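Seasonal Change in Home Cooking Among Pirkdale Households
Student Project Report, Food and Nutrition Program
Submitted 2/6/19

Prepared by: Estrella Bermúdez, Tomos Cadwaladr and Parisa Nouri
Faculty advisor: Mireille Saab

Background

The project examined whether households in the Pirkdale area cook differently in winter and in summer. The question was raised in a class discussion on oven use, where opinions were divided and no local information was available.

Method

Households were recruited through the Jandgate community kitchen. Each of the 30 participating households kept a cooking diary for 7 days in December and then completed a recall form covering a typical week of the previous summer. Entries recorded the main dish, the cooking method and the time spent in preparation. Snacks, packed lunches and restaurant meals were excluded.

The recall form was tested in advance on 5 households outside the study. Two questions were reworded after the test, as respondents had understood "baked" to mean bread and cake only.

Findings

Oven use was higher in the December diaries, mainly for casseroles, roast vegetables and baked pasta. The difference was smaller than the team had expected. Many households reported using the oven throughout the summer, most often for chicken and fruit desserts.

Ingredients changed more than methods. Tomatoes, zucchini and corn appeared often in the summer forms and seldom in winter, when cabbage, squash and dried beans took their place. Soup was reported in both seasons. Preparation time was similar on both forms, although families with young children reported shorter times throughout.

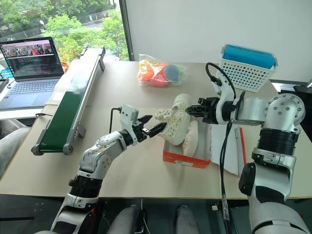
Limitations

The summer information relied on memory and should be read with caution. Holiday meals may also have raised the oven figures for December. A second diary period in summer would allow a direct comparison.

Acknowledgments

The team thanks Afshin Bakhtiari for reviewing the diary form and the participating households for their time. Blank copies of both forms are held in the program office.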